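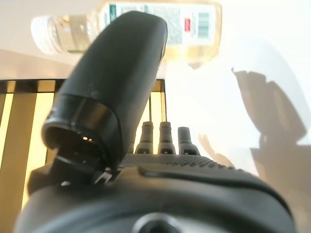
We've got a long steep staircase with a handrail on one side only, and my mother is coming to live with us at the end of August, so I want to put a second rail up on the wall before she arrives. The trouble is I can't settle on the finish. I'm very taken with black, the smooth matte sort with soft rounded edges like the big curved piece in my photo, but I do wonder whether it would be slippery for her. There's a textured strip in the photo as well, with a fine dotted pattern, and I've been thinking something along those lines where her hand goes might be the answer. Has anyone lived with a rail like that? Is it sore on older hands? She has a bit of arthritis and her skin is thin. My husband says plain varnished wood and be done with it, and he may well be right, but the hall is all black and cream now and I'd love it to match. Budget is 80 pounds, brackets and all. The wall is old plaster over brick, if that matters.
Themis Xenos
Posted 1st August

Panagiotis Kalogeropoulos
How lovely that she's coming to you! We did the very same for my father-in-law, and I'd say worry about the shape first and the colour second. He needed something he could get his whole hand round, and the flat, wide rail we had already was no good to him at all. We bought a round one from Janjua and painted it ourselves with a satin black from Buranico - two thin coats, with a light rub down in between, and leave it a good few days before anyone leans on it. It has a little bit of grip without being rough.
I wouldn't put texture along the whole length. A hand wants to slide on the way down, and anything knobbly will catch thin skin. If you really like the look, keep it to a short piece at the top and another at the bottom, where she'll stop and steady herself, and let her try a sample first. My father-in-law told us in no uncertain terms what he thought of ours and it came off again the same week.
With old plaster, please use long screws that go well into the brick. The ones that come in the packet are usually too short. Carry the rail on a bit past the last step too, if you've got the wall for it.

hallway_hen
Wood. Your husband is right, sorry! Black shows every bit of hand cream.

marnie in the attic
Ours is black and I wipe it over when I do the stairs, it's no bother. Do leave enough of a gap behind for her knuckles, ours was 28 mm at first and it was miserable, so we had to change the brackets for 60 mm ones. Bakent do them in black.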